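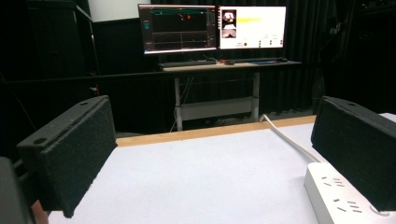

Fig. 1 - White tabletop, padded fingers either side

Section 3: Setting up the clue stations

Read Section 2 first if you haven't sorted the route. This part covers the stations, the envelopes and the answer sheets. Final checks are in Section 4 (not written yet, Vignesh has the notes).

Before you start

You need the station box, the master list, the spare clue pack, string, cable ties, a roll of wide tape and a decent torch. Scissors as well. The station box lives in the Rutmont store, second shelf, behind the bunting. Master list is on the clipboard. If the clipboard isn't there, ring Indira Rajan before doing anything else. Do not work from last year's list - the station letters moved and half the clues went with them.

Packing the envelopes

1. Lay the envelopes out in station order, A first. Flaps up.

2. Check the station letter on each envelope against the master list. Letter is top right. Ignore the pencil numbers on the back, they're from the Omstead hunt.

3. Put the clue sheets in. 80 copies per station for the main hunt. For the junior hunt use the yellow sheets, and they go in the big envelopes only.

4. Fold each sheet once, print inwards. Not twice. Twice-folded sheets jam in the slot and teams end up pulling out a handfull.

5. Add the spare copies, clipped together, at the back.

6. Seal with one strip of tape. Do not lick the envelopes, you have to get back into them.

7. Tick the master list and initial it.

Note: the Station F clue has a cut-out window. Hold it up against the grid sheet before packing. The letters showing should spell the word on the master list. If they don't, the window was cut from the old template. Bin the lot and reprint.

Caution: never leave packed envelopes and the solutions sheet in the same bag. Happened at Kurian. A team found both on a bench and finished before the others had left the car park.

Putting out the stations

Start early. Over 200 people came in March and the first ones were at the gate while we were still tying boxes on.

1. Walk the route backwards, last station first. You finish at the start line and can hand the clipboard straight over.

2. At each station find the post or railing marked on the map. Box goes at chest height for the main hunt. Knee height or a bit above for the junior one.

3. Tie on with string first, then 2 cable ties. Pull them tight. Snip the tails.

4. Slot faces away from the path. Teams should have to walk round to find it.

5. Check the lid shuts. A lid that pops up in wind wants tape along the hinge side.

6. Drop the envelope contents in. Keep the empty envelope - you need it for collecting in.

7. Look at the box from the path, both directions. If you can read the clue from there, turn the box.

Caution: nothing gets tied to the canal railings at Waltargate. We were asked not to. Use the noticeboard post just past the lock.

Note: if it is raining, line the box with a freezer bag and put the clues in that. Laminated sheets are only for the start line, there aren't enough to go round.
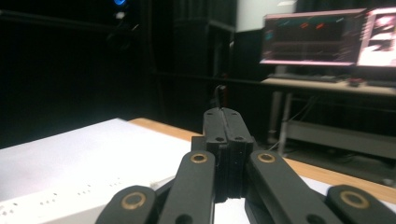
Fig. 2 - Jaws closed, tips together

Answer sheets and hint cards

1. One answer sheet per team. Write the team name on it yourself, in pen, when they register. Left to themselves they use a different name at the finish.

2. Write the start time in the box next to the name. Use the start line clock, not your phone.

3. Give out 3 hint cards with each sheet. Sealed.

4. Explain the penalty out loud: every opened hint card adds ten minutes. Unopened cards come back at the finish. A torn seal counts as opened, no arguing.

5. Put the carbon copy in the registration tin.

If a team loses its answer sheet, give a fresh one from the back of the pad and copy the start time over from the carbon. Their found answers are gone unless they can remember them. Hint cards are not replaced.

If a team asks wether an answer is right, the only thing you say is "check the grid". Same words every time, every marshal. People read a lot into tone.

Late changes to a clue

Sometimes a clue goes wrong on the day. Shop sign taken down, plaque behind scaffolding, gate locked. Do it in this order:

1. Text Vignesh Mudaliar with the station letter.

2. Wait for a reply. Don't make up a replacement on the spot - the final grid uses letters from every station and a new answer breaks it.

3. When you get the replacement, write it on card in thick pen and tape it to the front of the box.

4. Tell the start line so teams that haven't gone yet get it read out.

5. Note the time on the master list. Teams who were through before the change get the letter for free.
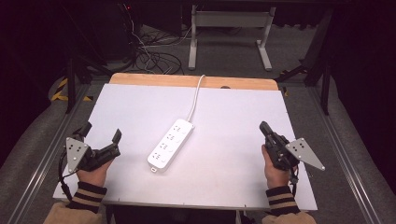

Can a team visit the stations in any order?
Any order is fine for A to F, but the last station only makes sense once the grid is filled in, so send early arrivals back to finish the rest.

Collecting in

Same day, before dark. Start from A this time. Cut the ties, take the string, put leftover clues back in their own envelope. Lids go in the box loose. Count nothing on site, do it indoors. Tape marks on posts come off with a thumb if you do it straight away.

Boxes back to Rutmont, clipboard to Indira. Leave the torch on charge.

Last changed 13 Dec 2022. Station F template replaced, hint card penalty updated. Old copies of this section please throw away.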